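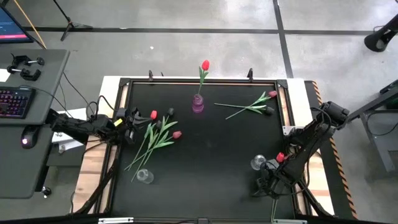
Home > Flower Care > Cut Flower Food
7/10/20, by the Plestex shop team

Umali Cut Flower Food, 20 sachets

Umali is a powder for the water of cut flowers. It is made by Sarnumell in Vasilstead, and we have sold it in our shop for 3 years. One sachet is enough for one medium vase. The powder has no smell and no color, so you can use it also in clear glass.

How to use

Wash the vase with hot water and a little soap. Fill it with cool water, add the sachet and stir until you see no more grains. Cut 2 centimeters from each stem with a sharp knife. Remove the leaves that would stand under the water. Change the water when it becomes cloudy, and use a new sachet each time.
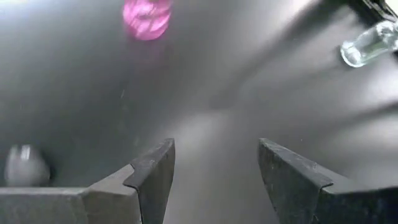 Which flowers

The powder is suitable for roses, carnations, lilies and most mixed bouquets. Daffodils should stand alone for one night before they join other flowers. Tulips like less powder, so half a sachet is sufficient, and the water should be low. They continue to grow after cutting and they bend to the light. A small round vase of clear glass, with the green stem rising out of it, lets you check the water level easily. Please do not use Umali for orchids in pots.

Storage and delivery

Keep the box dry and away from children and pets. An open sachet should be used on the same day. Orders leave our warehouse in two working days, and unopened boxes can be returned within 14 days. The larger box for florists will be available again in September. 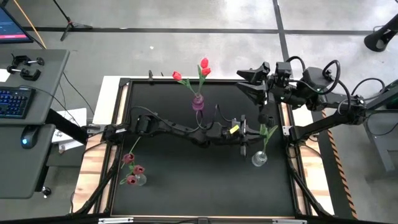 Many customers ask if sugar from the kitchen does the same work. Sugar feeds the flower, but it feeds the bacteria too, and Umali contains a mild acid against this. If you have several vases on one table, like the three glass ones with tulips here, prepare the water in one big jug and divide it. The strength is then equal in all of them.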